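The drawer everyone has, and the woman who wants it gone

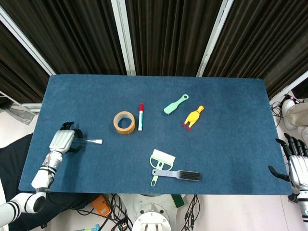
Tape, a marker, two brushes and a rubber chicken on the blue mat.

She has been clearing out other people's junk drawers in Hiltbridge for long enough to have opinions about them, and most of her opinions are about the stores that sell drawer dividers. "A divider is a way of keeping things you should have thrown out," she told me, before I had my coat off.

I came in doubtful. Her service, Kilora, charges 300 dollars for a visit of 2 hours, and for that a household gets its small stuff laid on a table and sorted while she asks questions. I told her I could do it at home for nothing. "You could," she said. "Have you?"

I had not, so we talked about the method. Everything goes on a mat first. Felt, she says, so the little things don't roll and the noise doesn't make people nervous. Then each item gets a use and a room. A thing with no room goes in the bag.

I asked about packing tape, which seems to me to belong everywhere. "One roll, with the marker next to it," she said. "You never want tape without a marker. People buy six rolls because they can't find the first." She claims one client family owned 820 pens and markers between them. I asked who did the counting. She said the client did, and that it was part of the treatment. I have written the number down as she gave it and will leave it there.

Brushes took up a good part of the morning. She believes a scrub brush should hang near the sink and a dustpan brush should hang somewhere else, and that the hole in the end of a handle is the most ignored feature in housekeeping. "They put a hole in it! And it's lying in a drawer under the batteries." On this point I could not fault her. I went home and looked, and mine has a hole too.

The rubber chicken was harder. It's yellow, with red feet, and by her own rule it has no use. I expected it to go straight in the bag. She got vague. Toys are "a separate conversation," and a person is allowed a few things that do nothing. How many? "A few." I pointed out that this is how a drawer fills up in the first place, and she laughed but didn't answer.

She has a waiting list that runs past May, and says the Irnar apartments alone have sent her more calls than she can return. Her blog post on shoehorns has been read 3,717 times, which she mentioned twice. What she couldn't tell me was how many drawers stay empty a year later. She doesn't go back and check. "That's up to them," she said - fair enough, although it's the one thing I'd want to know before paying.

Filed under: Home & Habits, Clutter

Shares 41 | Comments 3

nnaji_street_mom
We had her over last fall. Drawer was full again by spring but I do hang up the brushes now.

pkt77
300 dollars to be told to keep the marker by the tape. OK.

oldhouse_hilt
Keep the chicken.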